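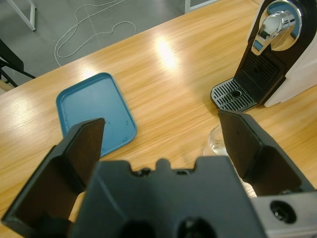 Bisidix is a registration and reporting service for small lodging operators, intended to replace the paper forms on which many towns still depend for their visitor statistics. The Bekthorpe Visitor Office evaluated version 2 of the service over a full reporting season, with 21 licensed guesthouses and inns taking part. Each property begins by completing a profile of its rooms, languages spoken and shared amenities. The amenity section is more detailed than our own form has ever been: a coffee machine and a blue plastic tray on a wooden table can be entered as a self-service refreshment point, separate from breakfast service, and overseas guests can later be asked whether they made use of it. Operators found the profile long, but it needs to be completed only once.

## Registration

The guest form is available in nine languages and may be completed before arrival or at the front desk. It requests country of residence, length of stay, main purpose of travel and next destination. During the evaluation, participating properties filed 1,885 registrations. Of these, 1,446 were complete on first submission and required no correction by our staff. The remainder lacked a next destination in most instances, a question that guests on open itineraries cannot always answer. We recommend that the supplier add "undecided" as a permitted response.

Country of residence is kept separate from nationality. Our former paper form combined the two, with the result that foreign nationals living in this country were regularly counted as inbound visitors. Offices adopting Bisidix should expect a break in their historical series at the point of changeover and should mark it plainly in published tables.

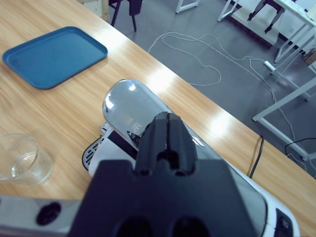
Group bookings are handled less well. A coach party must be entered either as a single record with one country of residence or as individual records for every traveler. Neither method suits a mixed party. The Vestergaard Inn, which receives more tour groups than any other property in the evaluation, chose individual entry and reported that its front desk was occupied well into the evening on arrival days. An option to upload a rooming list is promised, but it was not available to us.

## Spending estimates

Spending is collected through a short departure survey sent by email. Guests assign their expenses to lodging, meals, shopping, local transportation and entertainment, in any of the major currencies. Conversion is made at the rate for the date of departure, and the rate applied is shown in the exported file. This is good practice and made our own checking considerably easier.

Response to the survey was uneven. Guests staying one night seldom replied, and the estimates for that group should be treated with caution. The service does display a warning beside any figure drawn from a small number of replies. However, the warning is lost when a table is exported, and a reader of the finished report would have no means of knowing that it had been present. We consider this the most serious fault in the product. 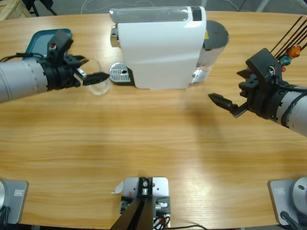

Monthly reports are issued on the second working day of the following month. They include nights by country, average stay, occupancy by property size and a summary of onward travel. The last of these was of particular value to us, as it confirmed that a large share of visitors continue by the morning ferry to Kamine and do not return through Bekthorpe. Charts are plain and legible in black and white.

## Support and cost

Questions submitted by email were answered within one working day, except during the year-end holidays. The printed handbook describes an earlier edition of the software and should not be relied upon. The annual fee is charged per property, with no reduction for seasonal businesses that close for part of the year.

## Assessment

Bisidix is suitable for towns whose visitors travel mainly as individuals, couples or families. Towns that depend on coach tours should wait for the rooming list upload. This office will continue its subscription for a further season, and participating properties will receive revised instructions for the departure survey in February.

*Bekthorpe Visitor Office, January 24, 2019*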